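Home Ask Topics Food & Get-Togethers Log in

How do you handle the check for a big, changing dinner group?

2 min read | 248 shares

Posted by pepperjack_june

We have a supper club in Jeveslow that started with four of us from a history class and has grown into this wonderful noisy thing where I never know who will walk in. Second Tuesday of the month, always the Brellness on Weser Street, always the long table by the kitchen door. I love it! People bring their cousins. Last time we ended up in a two-hour argument over the best way to make green salsa and I went home hoarse.

The trouble is the check. The restaurant puts us on one ticket, and in June it came to $649 with a couple of people already gone for the night. They had left cash, but they'd left it for what was on the menu and forgot tax and tip. Three of us made up the difference, and I was fine with it, but I could tell one person wasn't. Splitting evenly doesn't seem fair either. A few of our regulars never drink, and one has soup and half a quesadilla every single month.

I do not want to turn this into a club with dues and bylaws. Has anyone kept a group like this loose and still gotten the server paid properly? I'd love to hear how it works in practice, and what you say to new people so they don't feel like they're being handed a contract with their chips.

14 comments

marlo_eats

Oh, this sounds like such a good group. Ours is smaller but we had the very same problem, and what fixed it was talking to the restaurant before the night, at a quiet hour. Go in around three in the afternoon and ask for the manager. Most places can number the seats and print separate checks if the server knows before the first drink order goes in. After that it's a nightmare for them — everything has to be pulled apart by hand.

Ask about the tip at the same time. Our place adds a service charge for parties over eight, and for months half of us were tipping on top of it and the other half weren't, and we'd never compared notes. Get them to show you where it appears on the bill.

For shared stuff like guacamole and pitchers, we let one person order it on their own check and everybody at that end throws in a few bucks. It comes out a little uneven and it's fine! Whoever got shorted gets the guacamole bought for them next time.

As for new people, I just say "we're on separate checks, tell her your seat number" when they sit down. 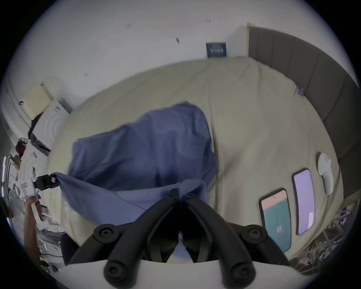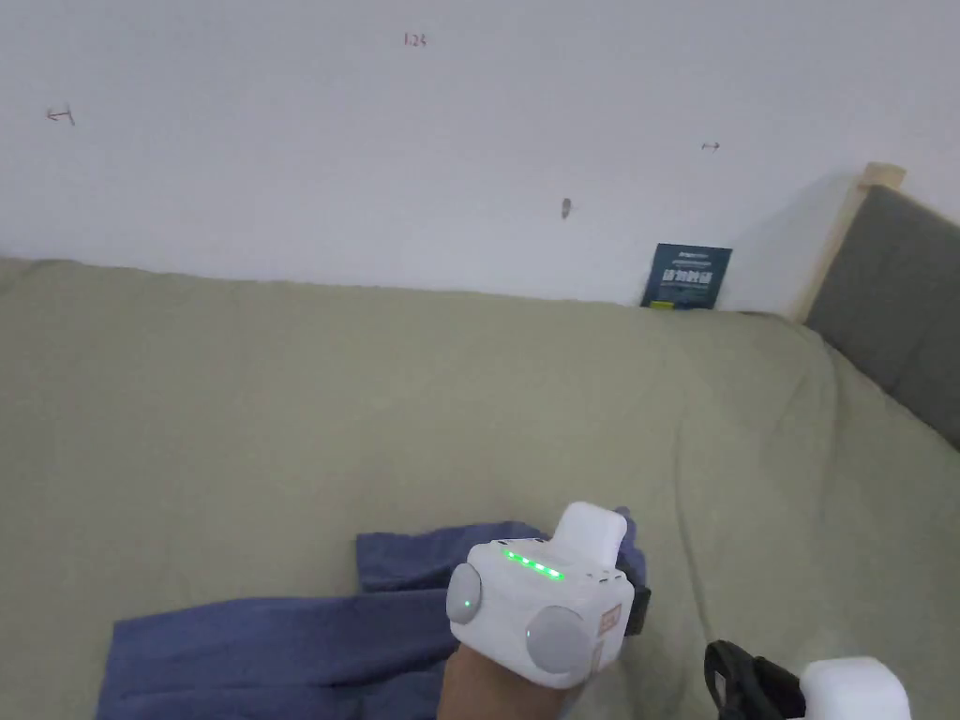
Italo Fabbri

Separate checks are great if the place will do it, but ours flat out won't for more than six, so please don't give up if the Brellness says no. We do a flat amount. Everybody puts in the same when they arrive, drinks are paid for at the bar, and I order platters for the table. The kitchen at Owino (that's our spot) worked out a price per person with me that includes tax and tip, and they were happy to do it, it makes their night easier too. With 10 people we get fajitas, enchiladas, a mountain of rice and usually a flan nobody ordered.

Your soup-and-half-a-quesadilla friend would be overpaying, I admit. We have a light eater too and she orders off the menu and pays her own way. Easy.

Whatever you pick, collect at the start — people who leave early are always the ones who mean well and can't do math with their coat on. And keep bringing the cousins!

gus.in.the.back

cash in a basket, works for us. round up

Share | Save | 201 people found this page helpful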